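Section 4: Building Your First Watchlist

Welcome back! If you have made it through sign-in and told Plorine which streaming services you pay for, the dull part is behind you, and we can get on to the movies. Set aside a few quiet minutes for this section – a cup of coffee helps – and keep your remote or phone close by.

1. From the Home screen, choose Lists, then New List.

2. Give the list a name. Anything you like will do, though short names look nicer on a television. "Rainy Sundays" fits on one line, and "Movies My Sister Keeps Telling Me to See" does not.

3. Choose Add Titles and start typing. You can search by movie, by director, or by actor, so if all you remember is the face of the fellow who played the villain, type his name and work your way back from there.

4. Press and hold on a title to add it. A small check mark appears in the corner of the poster.

5. When you have at least 10 titles, choose Save.

Note: A list can hold up to 1,000 titles. If you reach the limit, Plorine will offer to start a second list with the same name and a number after it. 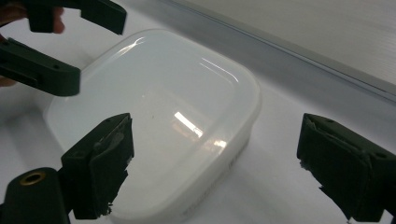
Once your list is saved, you can decide what order it plays in. Many people leave it alone, and the movies simply sit there in the order they were added. If you are working through a long series with sequels and prequels, though, you will probably want to tidy things up a bit.

6. Open the list and choose Sort By.

7. Pick Release Date to watch the movies as audiences first met them, or Story Order to follow the events as they happen on screen.

8. Choose Apply. To put everything back as it was, choose Undo before you leave the page.

Caution: Story Order can give away surprises! A prequel made years later often assumes you already know how the first movie ends. For a first viewing we would gently steer you toward Release Date.

Caution: Deleting a list also deletes any notes and star ratings you saved inside it, and these can't be brought back.

If a title shows up gray, it isn't on any of your services at the moment. Leave it where it is, and Plorine will light it up again when it returns. For error 202 while saving, check your connection and see Section 9.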